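The Long Way Back to Strachan

November 3, 2019

The rink at Strachan holds 1343 people when the standing section behind the north goal is open, and for most of the past decade it hasn't needed to be. This fall it has been open for every home game.

The Strachan Pilots finished last in their league two years running. They changed coaches in July, brought in a new goaltender and lost their leading scorer to Warnano, the rival an hour down the highway. Most people in town expected a third bad winter. Instead the Pilots won eight of their first ten and went into the weekend in second place. 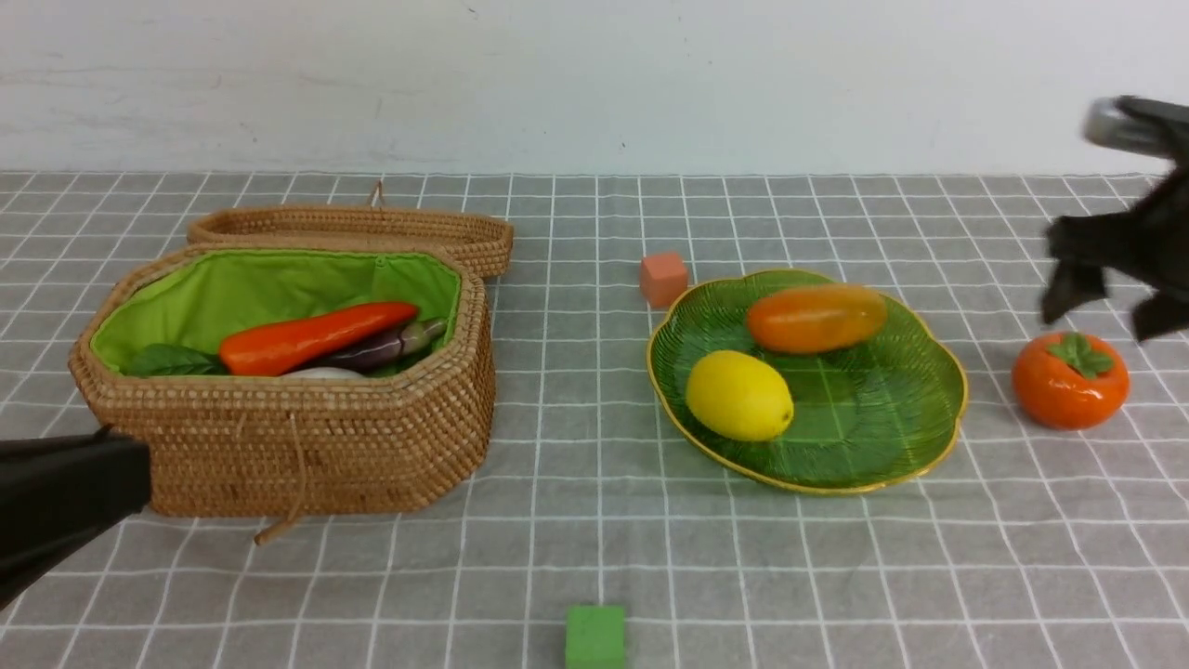 Viorica Toma took the coaching job after four seasons as an assistant at Drerkamach. She had never run a bench on her own. Her first practice lasted 30 minutes and no pucks came out.

"We skated, then we sat down and talked about how we were going to leave our own end," Toma says. "They'd been giving up the puck at the blue line for two years. I wanted them to hear that before anything else."

The fix was simple enough. Defensemen were told to stop trying the long pass up the middle and to use the boards, even if it meant a slower game. Centers came back deeper. The Pilots now take fewer shots than they did last season, and they score more, mostly off the rush after the other team has turned the puck over.

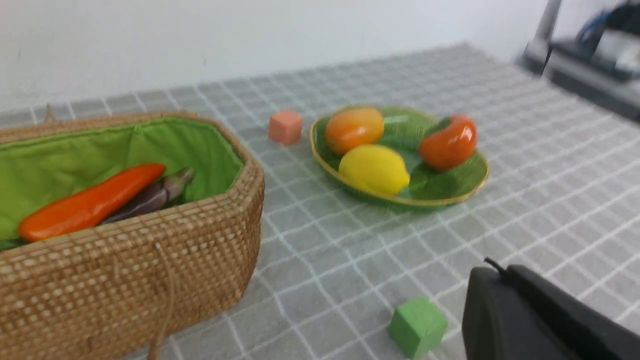
A Goalie Who Waits

The other change is in net. Fletcher Te Moana played 12 games for Trimano last winter and didn't have a contract when Toma called him. He is tall and quiet and doesn't move much – a style that can look lazy until you notice how rarely he is out of position.

In the home opener against Warnano he gave up a soft goal in the first two minutes, a wrist shot from the right circle that went in under his arm. He didn't allow another. The Pilots tied it late in the second on a power play and won 2-1 when Gianni Fiore knocked in a rebound with five minutes left.

Fiore, the captain, is in his seventh season with the club. He was there for both last-place finishes.

"You'd be down 3-0 and you could hear single voices in the stands," he says. "I knew whose voice it was, too. It's different when you can't pick anyone out."
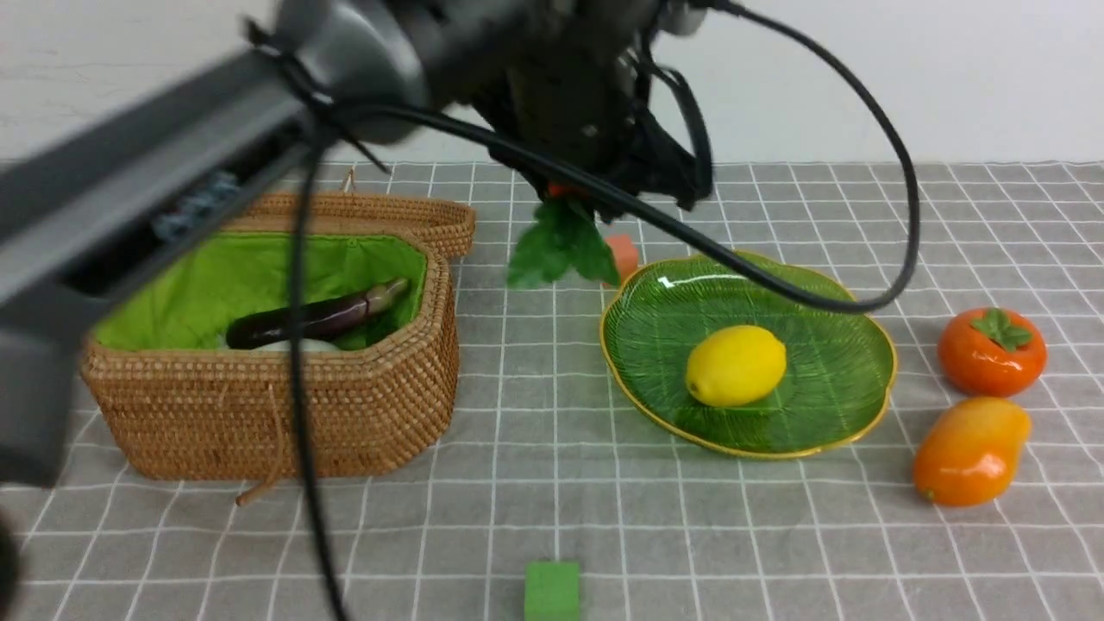 Season ticket sales are at 610, the most since the old scoreboard came down. Reginald Mahmoud, the general manager, would like that number to be higher before he promises anything about next year's budget. The club still rides to away games in a rented bus, and the visitors' locker room needs new plumbing.

The schedule gets harder from here. The Pilots play six of their next eight on the road, including two at Drerkamach, where they haven't won since Fiore was a rookie. Their second-line center, Tegan Hoani, is out with a broken finger and won't be back until after the first of those games. Her spot on the power play has gone to a winger just up from the junior side.

Toma has moved practice up an hour on travel days and kept everything else the same. The north end standing section goes back on sale Monday morning, when the box office opens at nine.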